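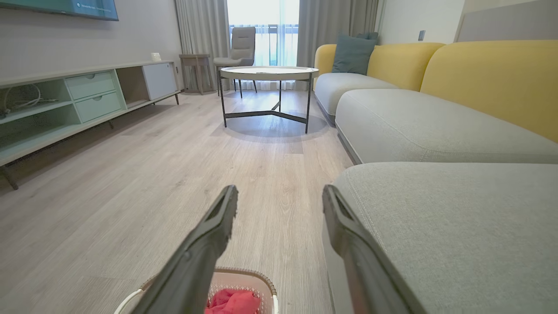
Before you put up a town sign, you need to settle where it will go, and I would ask you to read this section all the way through with a cup of something before you pick up a shovel. Most of the trouble people have with the Jarner welcome sign comes from the spot and very little of it from the sign. You'll want a few soft cloths on hand for the panel, and an old one is fine, or one like the crumpled red-pink cloth in the basket, so long as it has no zippers or buttons that could drag across the printed face. Keep paper towels away from it. They leave fine scratches that show up badly when the sun is low.

## 5. Choosing the spot and setting the posts

This section covers the two-post sign with the award plate underneath (the small plate that carries your town's designation, whether that is for fair trade, trees, gardens or anything else). If you ordered the single-post version, the steps are the same, but you can skip the part on spacing.

### Before you start

Have your road permit in hand. On most main roads the strip of grass beside the pavement belongs to the county or the state, even when the town mows it, and a sign set there without a permit can be taken down at your expense. Call your local utility marking service too, and wait for the lines to be painted. I know the waiting is tiresome when the whole town is asking about the unveiling, but please do wait.

> **Caution:** Never dig inside a marked utility strip, even by hand. If the only good spot falls on the marks, move the sign.

### Setting the posts

1. Stand at the spot and look back along the road toward arriving traffic. The view should be clear of hedges, parked cars and other signs. Remember that a hedge in spring is a good deal smaller than the same hedge in August.

2. Lay the assembled panel face up on a blanket on the ground, with the post brackets toward you. Two people should carry it. It isn't terribly heavy, but it catches the wind like a sail.

3. Mark the ground under the center of each bracket with a peg. Take the panel away and check the pegs against the spacing printed on the card in the hardware bag. If the two don't agree, go by the card.

4. Dig both holes to a depth of 34 inches. Keep the sides straight and the bottoms flat, and tip 2 inches of gravel into each.

5. Stand the posts in the holes with the Drotitz caps already fitted. It's much easier to tap the caps on while the posts are lying down, and you won't need a ladder.

6. Check each post with a level on two sides, brace it, and pour the concrete. Slope the top away from the post so rain runs off into the grass.

7. Leave the braces on for 5 days. In cold weather leave them longer, and don't be tempted to hang the panel early just to see how it looks.

> **Note:** In sandy ground, or anywhere that stays soggy after rain, use the Grumon ground sleeves instead of bare posts. They come with their own sheet, and the hole needs to be wider. The depth stays the same.

### Hanging the panel and the award plate

1. Lift the panel onto the lower bolts first, then swing it upright and fit the upper ones. Finger-tighten everything before you reach for the wrench.

2. Slide the award plate into the rail below the panel from the left. The end stop goes in last. Towns that renew their designation every couple of years will be glad of this rail, as the old plate slides out and the new one slides in without touching the main bolts.

3. Wipe the face with a soft cloth and plain water. Peel the clear film from the plate only when you're done with the tools.

4. Write the sign number in the log at the back of this guide. It is stamped on the rear of the panel and looks like this: J-1234. We'll ask for it if you ever need a replacement plate.

If there's to be a cover for the unveiling, tie it loosely to the posts. Tape on the printed face can lift the color, particularly on a warm afternoon.

For missing hardware, ask for Roxana Henao in the parts office. Questions about wording and plates go to Fadi Aoun.

Section revised 5 May 2009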